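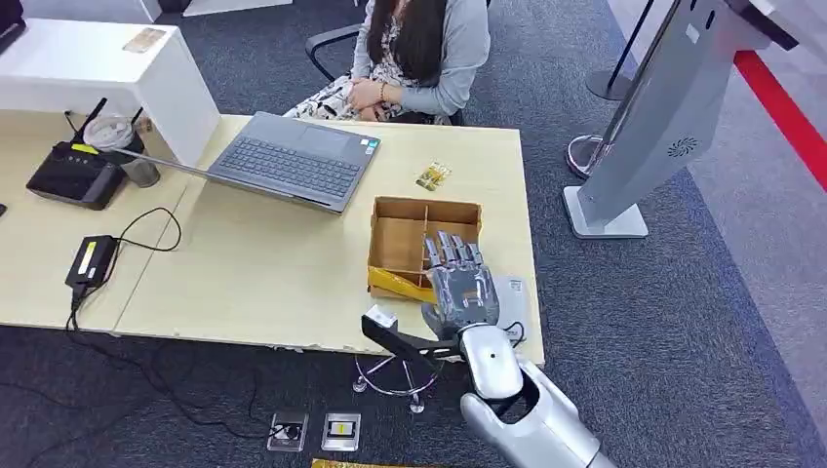 Photo: Hye-jin Han

Community > Workplace > Desks and small offices
Last updated: April 29, 2022

One shared desk with cable, router, drinks and small parts: how to keep it in order?

Seo-ah Seol

Good morning to all. I would like to ask for advice about a desk which we share at my work. It stands in an open area near the place where visitors come in, so it must look decent, but people also use it for real work during the whole day.

You can see the condition in the photo from my colleague. The laptop takes a big part of the top. The power adapter lies on the desk, and its cable makes a loop over the desktop and then hangs down at the front side to the floor. I am worried about this cable the most. A person who stands up quickly will take the cable with the knee, and maybe the laptop with it. The router stands also on the desk, and everybody puts the drink next to it, as you can see.

Then we have the cardboard box with compartments. We got it free with a delivery from Rokness in January and I thought it is a good idea for small things. But the people put inside whatever they have in the hand, wrappers too, and the really small packets finish on the desktop or on the floor. The carpet is dark gray, so a small black part is very difficult to find again. Last month I searched one adapter piece for 57 minutes with my phone light. I found it inside of my own shoe, in the end.

My questions are these:

- How can I lead the cable to the back, when the socket is on the front side in the floor?
- Is it a problem for the router to stand so close to the drinks, or do I worry too much?
- Should I keep the cardboard box or buy something better? The budget is small.

I am not allowed to drill into the desk. It has a light wood-grain top and it belongs to the building. I thank you in advance for every idea.

Mal-soon Ha

Hello Seo-ah. I take care of the desks in a language school, and we had almost the same situation, only with more coffee.

Start with the cable. With a floor socket at the front, many people try to send the cable all the way to the back and forward again under the desk, and then it is too short. I would bring it down at the side. Look which end of the desk has less traffic. Put the adapter under the top, close to this end, in a small hanging tray with clamps. The clamp type needs no drilling. I bought one from Minhas and put a piece of felt between the clamp and the wood, so it leaves no mark. From the tray the cable goes down along the leg with three or four fabric straps. On the floor you need a flat rubber cover for the last part. Please don't use tape on carpet! It becomes gray and sticky and after some months you can't remove it nicely.

Leave a little free length at the laptop, one hand and a half, so that people can turn it. If the cable is too tight they will open your straps, and after one week you are again at the beginning.

For the router: you don't worry too much. A cup with a lid is better than an open cup, but a lid can come off when the cup falls. There is a white cabinet behind, if I see correctly. Can the router go up there? It needs only air at the sides, and the antennas should not be pressed against something. Perhaps you need a longer network cable, this is a small cost. Before you unplug it, ask who is responsible for it. I did not ask, and the whole second floor wrote me messages.

About the drinks, a sign did not help with us. A big coaster helped. We put a cork one on the far corner, and most people now use it without thinking.

The box I would keep for the moment, but change how it is used. Give every compartment one kind of thing and write it on the divider, in big letters. Leave one compartment empty on purpose for "I don't know where this belongs". On the last day of the month somebody empties it. And put a small waste bin near to the chair. The yellow wrapper in the corner of your box is there, I think, for the simple reason that the bin is far.

Graziella Lombardi

buy a tray with lid. cardboard gets soft and looks cheap when visitors come. Hendine has them

Sun-ja Kwak

I agree with most of the answer from Mal-soon, but I would do one thing differently. I would not put the adapter in a tray if the tray is closed. The adapter becomes warm when the laptop is charging and it should have air around it. A wire basket is fine. A plastic box with a cover is not so fine.

For the small packets I have a suggestion which costs nothing. Take one sheet of colored paper, or a thin mat with a border, and lay it down before you open any packet. All small parts stay on this mat until the work is finished. My father repaired watches, he always worked so, and I have never seen him on his knees under the table. On a light desk I prefer a dark green or a blue one, because the white things and the black things can both be seen on it.

For the floor: put an old thin sock over the tube of the vacuum cleaner, with a rubber band. Then you go over the carpet and the small parts stay on the sock.

I would also look at the number of things which live on this desk. In our office we wrote a list, and we had 204 items for one table, pens included. More than the half went into a drawer and I can't remember that someone missed them.

Seo-ah Seol

Thank you very much to all three. I have asked our technical person, and the router may go on the cabinet when he has brought a longer cable. The sock idea I will try tomorrow. Mal-soon, may I ask how wide is your clamp tray? Our desk top is quite thin and I am not sure that the clamp will hold.

Mal-soon Ha

Mine is 400 mm wide and the clamp closes down to almost nothing, so a thin top is no problem. Only measure first that there is no metal bar under the edge. One of our desks had a bar there and I had to carry the tray back to the shop.

Tags: cable management, shared desk, small parts storage, router placement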